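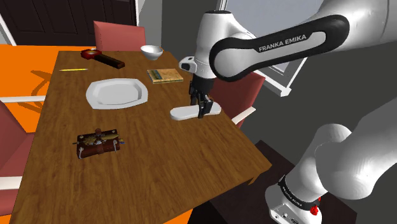
Comparing Fee Disclosure in Two Money Transfer Apps
Project report, Consumer Finance and Payments
Dagný Steinarsdóttir, Silviu Costache, Jiahui Fan
Submitted 23 January 2025

1. Question

Many students at our college send money home or receive it from family abroad. We wanted to know how much of the cost of a transfer is shown to the user before the final confirmation screen. We looked at two apps, Rinance and Skukach. A third, Wutia, was dropped because it stopped taking new accounts during our test period.

2. Method

Each of us opened an account with both services. We built a list of 109 quotes, using amounts of $40 and $400 to four destination countries. For every quote we wrote down the stated fee, the exchange rate offered, and the mid-market rate at the same minute. We did not complete most of the transfers. Six were sent for real, to accounts held by relatives, so that we could compare the amount promised with the amount received.

We also gave a short questionnaire to students in the two residence halls. Tincuța Avram helped us translate it into Romanian.

3. Results

Rinance shows a flat fee on the first screen and uses a rate close to the mid-market rate. The fee takes up a large share of a $40 transfer and a small share of a $400 one. Skukach advertises no fee, but its rate was worse than the mid-market rate in every quote we collected. The difference was not labeled as a cost anywhere in the app. It could be found in the help pages, under "How we set our rates."

For $40, Skukach was cheaper to three of the four countries. For $400, Rinance was cheaper to all four. All six real transfers arrived with the amount promised. The slowest took three business days and went through a partner bank.

In the questionnaire, most students who used Skukach said their transfers were free. Several had never compared the rate with another source.

4. Problems

Rates move during the day, and our early quotes were not taken at fixed hours. We corrected this in the second week and marked the earlier rows in the data sheet. Silviu's Skukach account had a welcome rate for its first transfer, so his first quotes were left out.

5. Next steps

Delia Dobre, our adviser, suggested adding cash pickup, where the fees are set differently. We plan to collect those quotes in February, using the same amounts and destinations.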